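Skasmont open gardens -- worth the drive?

ritier_rd
Anyone going to the open gardens weekend in February? Entry is $50 for both days this year and I'm not sure it's worth it with only the Athanasiadis place new on the list.
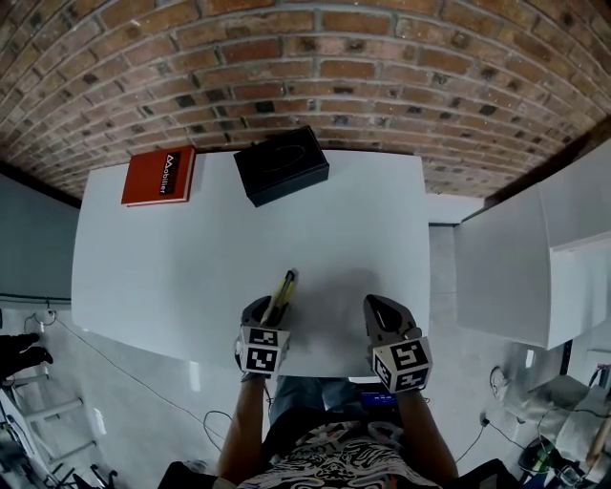
plunosum
Went last year and thought it was fine. The Athanasiadis garden is 2000 square metres, mostly dry plantings, so I'd pay for that one by itself.

Petrică Marinescu
Disagree. Half the gardens shut by 3 pm and parking was hopeless. Go on the Monday when the nursery has its sale -- it's free. 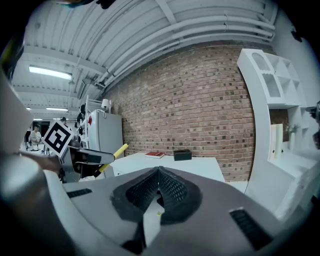 ritier_rd
Monday's no good for me, I'm at work. Does the ticket cover the sculpture walk at number 68? I'm after ideas for a courtyard with a brick wall behind it, and the walk is meant to have a few espaliers.

plunosum
Yes, it's included. Bring a hat.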